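Giving That Reaches People: Notes for Week 5

Reading time: 5 minutes

Welcome back, everyone, and thank you for the lovely discussion last week, which ran well past the hour (my fault as much as yours!). These notes go with the session on in-kind giving, meaning the giving of things: coats, school bags, canned food, blankets, baby clothes. Please read them before class if you can, and bring a pencil, as there's a short piece of writing to do at the end.

Where we left off

Last time we talked about cash gifts and why so many small charities are shy of them. Elsa Kvam's chapter in the reader makes the case for cash very warmly, and I know several of you came away convinced. I lean that way myself on most days. But most of you will go on to work with groups that handle goods, and goods have their own manners and their own troubles, so we had better get to know them.

Start with the person at the other end

When a family asks for help, they've usually thought hard about it first. They may have put it off for months. So the first few minutes matter a great deal, and I'd ask you to think about them before you think about shelves or vans or forms. Is there somewhere to sit? Can the talk be held without the whole line hearing it? Does the person get to say what they need, or are they handed a bag that was packed before they came in?

Akinyi Mohamedi, whose talk some of you heard in September, calls this "leaving room for a no." A person who can turn down the brown coat and wait for a blue one is being treated as a neighbor. It sounds like such a small thing, and in a busy afternoon it's the first thing to go.

The Farkenus winter drive

Our case for this week is the winter drive in Farkenus, a small town with one main street and a very long cold season. The drive was set up by Signe Öberg and Stellan Eklund with a starting gift of 1000 dollars, and in its first winter it reached 523 households. I like this case because it went well and badly at the same time, and the two of them have been very open about both.

What went well was the asking. They wrote to every school and clinic in the district and said plainly what was wanted: warm things, clean, adult and child sizes, no summer clothes please. People answered generously. What went badly was the timing. Most of the gifts came in during the first 2 weeks, and most of the requests came much later, when the heating bills landed. By then the children's sizes were gone, and families with three or four little ones were being offered scarves.
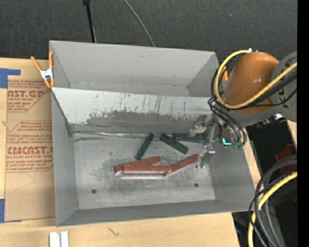
Sorting and saying no to gifts

Every group that takes in goods has to learn to refuse some of them, and it's a hard lesson for kind people. A torn jacket costs you the time of whoever opens the bag, the space it sits in, and the trip to get rid of it. Stellan used to keep everything, in case. In the second winter he and Signe wrote a half-page list of what they could take, and they read it aloud, kindly, to anyone who telephoned. A few callers were put out. Most were glad to be told!

A fair test to use when you're unsure: would you give this to your own sister, and would she wear it? If you find yourself making up a story in which somebody else's sister would be grateful for it, put it aside.

Keeping records without prying

You do need to know what came in and what went out, and donors have a right to ask. You don't need a family's whole history to give them a blanket. Write down the size of the household, what was given, and whether they'd like a call if something else turns up. Signe Wikström's article (second in the reader) has a good, plain form you can borrow, and I'd suggest reading her remarks on the questions she took out of it over the years.

For next time

Choose one group near you that gives out goods. Write a page on how a person asks for help there, from the first phone call or knock on the door to the moment they go home. Please don't name any families. If you get stuck, come and see me, and we'll work through it together over a cup of tea.

Contact the course office | Copyright 2020 | Back to top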